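Notas para la charla de Toranwood - versión larga, recortar si Imogen me hace señas desde el fondo

**Arranque (sin prisa)**

Buenas tardes a todos, y gracias por venir con este frío. Me han pedido que hable del duelo y de la memoria, y he aceptado sabiendo que es un tema del que uno sale siempre un poco despeinado. Quiero hablar de los que nos quedamos: qué hacemos con el nombre de alguien cuando ya no contesta.

Contar lo de mi abuela y el plato. Durante años siguió poniendo la mesa para mi abuelo en su santo, y los nietos, que éramos unos bárbaros, nos peleábamos por sentarnos enfrente. Dejar que se rían si quieren.

**Primera idea: recordar es una práctica**

Solemos tratar el recuerdo como algo que viene solo, igual que la tos. Las tradiciones religiosas, en cambio, lo han tratado casi siempre como un oficio, con sus horas y sus gestos. El kadish se reza de pie y en compañía. En México se pone el altar, se compra la flor, se cocina lo que al difunto le gustaba (aunque a los demás no les guste nada, y esto lo digo por experiencia propia con el hígado encebollado). En el pueblo de mi madre se encargaba una misa y después había chocolate, y yo creo que el chocolate formaba parte de la misa.

Aquí preguntar a la sala: ¿qué se hacía en vuestra casa? Esperar de verdad. La última vez, en Lusow, esperé poco y me quedé sin oír a una señora que tenía la mano medio levantada.
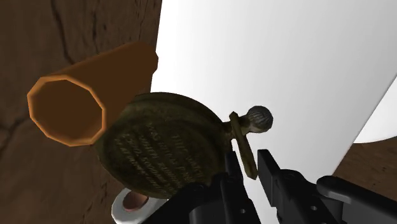 Enlazar con Yuk-lan Cheung y lo que me escribió sobre el Qingming, cuando su familia sube a limpiar las tumbas. Leer el párrafo despacio:

> «Barremos, arrancamos la hierba y luego comemos allí mismo. De pequeña pensaba que íbamos de excursión a ver al abuelo. Sigo pensándolo, un poco.»

Pausa. Beber agua.

**Segunda idea: ¿a quién le hablamos?**

Esta es la parte difícil y conviene no correr. Mucha gente que no cree en nada después de la muerte les habla a sus muertos en la cocina, en el coche, delante de un armario. Y mucha gente que cree firmemente no se atreve a hacerlo, por si parece una falta de fe. A mí me conmueven las dos cosas, y no pienso resolverlas esta tarde.

Citar a Epicuro (donde está la muerte ya no estamos nosotros) y reconocer que consuela respecto a la muerte propia, pero bastante menos respecto a la ajena. San Agustín, cuando pierde a su amigo en el libro cuarto de las *Confesiones*, lo cuenta mucho mejor: todo lo que miraba era muerte. Si hay tiempo, leer ese trozo entero; el libro está marcado con el recibo de la tintorería.

**Tercera idea: el permiso de olvidar**

Ojo, que aquí en Granard hubo quien se molestó, y lo entiendo. Decirlo con cuidado: olvidar la voz de alguien no es traicionarlo. Yo ya no oigo la de mi padre. Me acuerdo de lo que decía, de cómo carraspeaba antes de dar una mala noticia, pero la voz se me ha ido - y tardé mucho en perdonármelo.

**Cierre y avisos**

- Dar las gracias a Imogen Cropper por la sala y por las sillas.
- El grupo de lectura sigue en marzo, con las *Confesiones*, libro cuarto. No hace falta haber leído los tres anteriores.
- Preguntas. Si alguien quiere contar algo largo, que lo cuente.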